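Danholm Craft Room: Common Questions

Do I need to book?
Only on Monday. Other days, just come in.

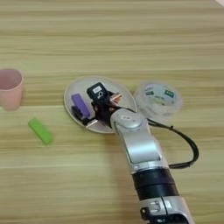
Sessions last 90 minutes, and the last one starts at 5 p.m.

Can I bring children?
Yes, from age six. Under 12s need an adult with them.

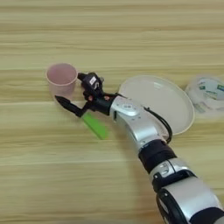 Parking is behind the building and free for ticket holders.

Can I get a refund?
Yes, up to the day before. Ask for Babita Sandhu at the desk.

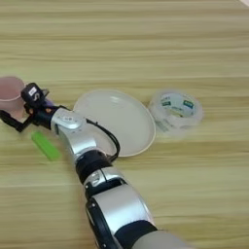
Light wooden tabletop, Danholm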